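仿真里的那台机械臂，也得有人保养

2020年6月

先说结论，免得有人看到一半觉得我在绕弯子：一个机械臂工作站，只要你给它建了仿真，那份仿真就是这个站的一部分，跟底座螺栓、气管、急停按钮一样，要有人管，要定期查，坏了要修。我见过的站里头，十个有八个不这么干。仿真建好那天大家都围过来看，鼓掌，截图发群里，然后就再也没人碰它了，直到某天有人拿它去验证一个新动作，结果跟现场对不上，于是得出一个很省事的结论：仿真不准，没用。

我听到这句话就来气。你家车三年不换机油，然后说汽车这东西不行，是吧？

我在Plollgate干活，管的是Heffernan那栋楼一层靠里的一个小站，一台臂，一只两指夹爪，一张台面。活儿也不复杂，料盒进来，把里面的小件夹出来，按顺序码到旁边。这种站放在今天实在没什么稀奇的，供应商来装，两三天就能动起来。可动起来和能交给夜班，中间隔着的那一大段，全是我这种人在填。

三月份我们基本进不了楼，大家都在家。站是停着的，可后面要换的夹指已经下单了，新的料盒图纸也来了，客户那边还在催。怎么办呢，只能在仿真里先干。我们用的是Vevusari，一个不算漂亮但很皮实的软件，打开慢，界面像十几年前的东西，我现在倒挺喜欢它的。那几周我天天在厨房的桌子上跟一台虚拟机械臂较劲，较着较着就较出了一肚子意见，攒到现在，写出来。

第一肚子意见是关于工具中心点的，就是我们平时说的TCP。原来那份仿真里，法兰到指尖的距离填的是239毫米。我翻遍了交接文件，没有一个字说明这个数从哪儿来。是图纸上量的？是旧夹指？是算上了指尖那层胶垫还是没算？我去问Declan Corrigan，当初搭站的时候他在场，他想了半天，说应该是对的吧，当时能抓起来。

能抓起来！这四个字真是害人不浅。夹爪这种东西宽容得很，指尖高两毫米低两毫米，方块照样夹得住，所以你根本发现不了。等你开始做码垛，一个摞一个，误差就一层一层还给你了。放第一层，稳稳的。放第二层，好像有点响声。放第三层，指尖已经往下压了，下面那个件被推歪，上面的一松手就滑。然后现场的人怎么修？在程序里给第三层加个偏移。第四层再加一个。半年以后那个程序里全是补丁，没有一个人敢动，也没有一个人说得清那台机器的指尖到底在哪儿。

所以我的做法很土：先把TCP的数推倒重来，重新标，标完写清楚日期、夹指版本、谁标的，仿真和控制柜里填同一个数，贴一张条在柜门内侧。条子掉了就再贴。听起来像小学生写值日表，我承认，可我宁可像小学生。

在仿真里练码垛，我喜欢用最笨的场景，一块灰台子，几个颜色扎眼的盒子，再撒几个小方块。别一上来就把客户的料盒模型导进去，那里面又是倒角又是加强筋，碰撞计算慢得要死，出了问题你还分不清是模型的毛病还是臂的毛病。盒子就是盒子，六个面，谁碰了谁一目了然。
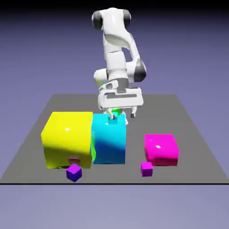

颜色也是有讲究的，别笑。我们组里有个同事喜欢把所有东西都设成灰的，说这样“专业”。行吧，专业，然后两个盒子贴在一起的时候，缝里塞着个东西你都看不见，规划器报碰撞，你对着屏幕找二十分钟，不知道碰的是谁。我现在要求每个大件一个色，越俗越好。你把视角转一转，缝里露出一丝别的颜色，哦，原来那儿还夹着一个。省多少事。

顺便说说两个盒子紧挨着的情况，因为我觉得这是整个调试里最值得花时间的地方，偏偏也是大家最爱跳过的。演示的时候谁都把件摆得开开的，左边一个右边一个，中间空一大片，手指怎么下都行。真到了现场，件哪会这么听话，它们挤在一起，一个高一个矮，你要夹的那个小东西搁在高的那个顶上，旁边没多少地方给手指。两根手指往下伸的时候，你盯着的往往是要夹的那一侧，另一侧悬在空处，好像没它什么事。可下一个动作一转腕，它就扫过去了。

我自己就吃过这个亏，还是在真机上。手指外侧蹭到隔壁盒子的沿，声音很小，像指甲刮了一下桌面，机器都没报警，继续干。我也没在意。后来拆下来一看，指尖外缘磨出一道亮印子，再摸，已经有一点斜了。就是从那以后，我把夹指的外侧也加进了检查清单。以前清单上只写“检查夹持面胶垫”，谁写的我就不说了（我写的）。

好，回到仿真要保养这件事。有人会问，软件里的东西又不磨损，有什么好保养的？我跟你讲，它不磨损，但它会过期，过期比磨损还讨厌，磨损至少有印子。

比方说台面高度。我们站的台面原来是519毫米，复工以后，地面那边重新找过平，垫脚拧了几圈，变成了529。整整十毫米！现场的人当然知道，因为他们当天就重新示教了那几个点，机器跑得好好的。可仿真里还是519。没有谁告诉仿真，仿真又不会自己去量。要不是我那天闲得无聊，把真机的一个放置点读出来跟软件里对了一下，我们接下来写的每一条新轨迹都会带着十毫米的误会下到控制柜里。往上差十毫米也就是件掉下来磕一下，往下差十毫米呢？那是拿夹爪去砸桌子。

我那天下午脸都白了，这话一点不夸张。我给Declan打电话，他说哎呀我以为你知道。我说我以为你会说。两个成年人就这么互相以为了半天。

现在我们的规矩是，谁动了站里任何一样会影响几何的东西，垫脚、底座、台面、夹指、料盒定位块，动完当天就得去改仿真，改完跑一遍固定的那套检查动作。那套动作很短，去台面四个角各点一下，去料盒口点一下，然后夹一个小方块放到一个盒子顶上，再夹下来。真机跑一遍，仿真跑一遍，把位置列出来比。速度我限在每秒100毫米，再快我就来不及按停了，我手慢，我认。

说到这儿要夸一下Jokby，就是我们夹爪配的那个控制盒。它有个好处，能把手指的实际开度记下来，每次夹完存一个值。我一开始嫌它啰嗦，一堆数据，谁看啊。后来发现看看还真有意思，同样一个件，开度慢慢在变，变的那一点点就是胶垫压薄了。换胶垫之前是一个数，换完是另一个数，于是仿真里手指的厚度该填多少，就有了根据。你看，真机的保养和仿真的保养，到这儿已经分不开了，同一个下午干的就是同一件活。

可惜大多数公司是两拨人。机械的归机械，软件的归软件，机械那边换完胶垫签个字走人，软件那边坐在楼上，三个月后才听说换过。我对这种分法意见很大，大到开会的时候被人请出去喝过水。我的主张是：站归谁管，仿真就归谁管，一个人，一个名字，写在一张表上。这个人不用会写规划器，也不用懂渲染，他只要知道站里什么东西变了，然后去把那几个数改掉。我带过的几个现场技工，没有一个学不会，最快的那个一上午就能自己改台面高度、自己跑检查了，下午还反过来挑我的毛病，说我碰撞体画得太胖，白白浪费了一大块能走的空间。他说得对，我画胖了，我图省事给手腕套了个大方块。

碰撞体这个东西我也想啰嗦两句。画胖了安全，大家都这么觉得，我以前也这么觉得。可是画得太胖，规划器就老绕路，明明伸下去就行的，它非要从后面兜一大圈，臂一兜，肘子就往外甩，甩出去的那一下反而进了人站的地方。后来我把夹爪本体和两根手指分开画，手指画细，本体那一大坨老老实实画宽，绕路马上少了一大半。肘那里我倒是留得宽松，现场线缆挂在那儿，线缆在仿真里是没有的，多数人忘了这一条。仿真里的臂光溜溜的，多好看啊，真机身上可是捆着气管和线的，转到头会绷，会刮。你要是照着光溜溜的臂去排动作，迟早有一天要扯掉一根管子。我们扯掉过，气一漏，夹爪松了，件掉进了台子后面，捞了半天。

当然了，我也知道反方会说什么。Declan就是反方，他是个好人，也是个固执的人。他的意见是，一个这么小的站，真机就在那儿，你有这功夫改仿真，直接上去示教不就完了？示教一个点才多久？他讲的我同意一半。只抓一种件，料盒永远不换，那确实，示教完锁柜子回家，仿真删了都行。我甚至会劝你别建，建了不管比没有还糟，它会让人产生一种错误的放心。

但你们谁见过料盒永远不换的站？我没有。我们这个站，我接手之后料盒换过，夹指换过，台面垫过，连电柜都挪了个位置。每换一次，如果只靠示教，就得停机，人就得钻进围栏里，拿着示教器弯着腰看指尖离盒子还有多远。我的腰已经不是二十岁的腰了。在软件里先把大的错误犯完，撞就撞了，撞一百回也不用写事故报告，再去现场修那最后一两毫米，人在围栏里待的时间就短。我觉得光凭这一点就值了。

另外还有个小私心。三月在家那阵子，我每天早上打开Vevusari，第一件事是让臂回零，看它慢悠悠地立起来，再低下头去找台子上的小方块。知道它是假的，光也是假的，盒子亮闪闪的像糖。可我就靠着这个，心里还觉得那个站是活的，等着我回去。复工头一天，我把在家排好的轨迹下到柜里，拇指按在停止键上，手心全是汗，慢速走第一遍。动作是顺的，到放置点的时候停在了一个怪怪的高度，我当时还以为是自己TCP标错了，重标了两遍。没标错，是台面。前面说的那十毫米，就是这么给我惦记上的。

所以你们要是手上也有这么一个站，下次点检的时候，在表上多加一行吧。就写：打开仿真，看看台面多高，指尖多长，跟现场对不对。对不上就当场改，别记在本子上说下周。我本子上现在还有两条“下周”，一条是线缆的碰撞体，一条是料盒定位块换新以后的尺寸，写完这篇我就去弄。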